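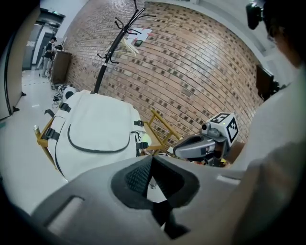

3.2 Gripper set-up and upkeep

Figure 4. View from the camera on the hand-held gripper. The second gripper is at right with its marker cube on top, and the folding chair with the white backpack is at centre left.

Both grippers are built on the same Astumen body, a grey plastic housing with a padded opening at the centre. The padding has a black mesh texture and closes down to a V (Figure 4). We kept the supplier's pads for the first month and then went over to our own, cut from Fammont sheet and bonded with contact adhesive. A pad is changed when a test rod can be turned in the closed jaws by hand. Over the study we changed pads 78 times, most of them on the right-hand gripper.

The marker cube sits on top of the gripper and carries a printed pattern on each visible face. Its position relative to the jaw is measured once after fitting and again whenever the cube has been taken off or knocked. Early on we lost two mornings of recordings to a cube that had worked loose by a very small amount - the tracking still ran, but the jaw position was wrong by several millimetres. The mounting screws are now marked with a paint line, and the operator checks the line before putting on the headset.

The start-up order is fixed. The tracking computer is switched on first, then the headset, then the grippers one at a time. A gripper is ready when the green light on its top face is lit. If the light does not come on within 40 seconds, the battery is taken out, the contacts are wiped with a dry cloth and the gripper is started again. Should this fail twice, the unit goes back to the bench at Stakstead and the spare is used.

Lens cleaning was added to the routine in November, after Nandi Pillay found that a smear on the camera lens accounted for most of the rejected clips from the previous fortnight. The lens is now wiped at the start of each session and after any break.

In total 1650 clips were recorded with this set-up. The jaw drive was serviced once, when the Bergeron bearing on the left gripper began to bind near the fully open position. The replacement took less than an hour, but the cube had to be measured again afterwards, and clips from before and after the repair are labelled separately in the data.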